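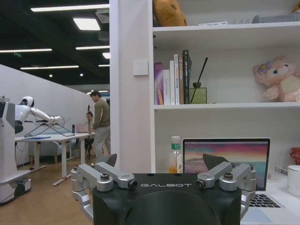
Right, tumble turns. I want to talk about the push-off, and I'll start with your feet on the wall – most of you plant them too high. Think of two angled arms hinged at a pivot, one each side, like the silver linkages either side of that black housing. Your knees should match like that.

Home | Talks | Club | Contact

November, by the Trekholm swim coach

At Trultdale I filmed 2,447 turns (yes, really!) and the late tuck came up again and again. Try three dolphin kicks off the wall, then breathe on stroke two.

Comments
Tried it tonight, much smoother!
Does this work for backstroke too?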